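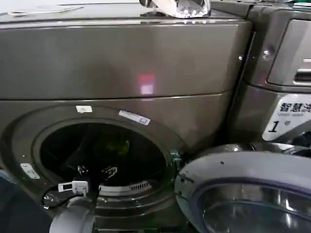 Padthorpe Ward Meetings: motions and votes

Motions put to ward meetings of one local party branch in Padthorpe, typed up from paper minutes and checked by a second reader. Maintained by Nkrumah Dogbe.

What it holds

2,099 rows, one per motion or amendment, taken from 129 meetings. There are two files:

motions.csv – meeting number, ward, motion text, mover, seconder, result
votes.csv – motion ID, votes for, against, abstentions

Movers and seconders are given as codes. The key is not published and I won't send it out on request.

How it was made

Minutes from the Varndale ward were handwritten until the branch changed secretaries, so those pages took longest. Spelling in the motion text is left as it was. Where the minutes say only "carried" or "fell", the vote columns are blank. Please don't read a blank as zero.

Known problems

– 43 motions have no seconder. Some were allowed from the chair, others were just badly minuted.
– Minutes for 26 meetings are missing, most of them Varndale. These are not counted in the total above.
– Amendments taken together were sometimes recorded as one vote. They share a motion ID with a letter on the end.
– The November selection meeting is left out. It was run under different rules and the ballot was secret.

Using it

The files are UTF-8 with a header row. Older versions of Excel will mangle the accents unless you import the file instead of double-clicking it.

Attendance is not recorded, so turnout can't be worked out from this. Adding up the votes gives a low figure – people often left before the last items.

Corrections

Send the motion ID and what the minutes say. I go through them on Saturday mornings.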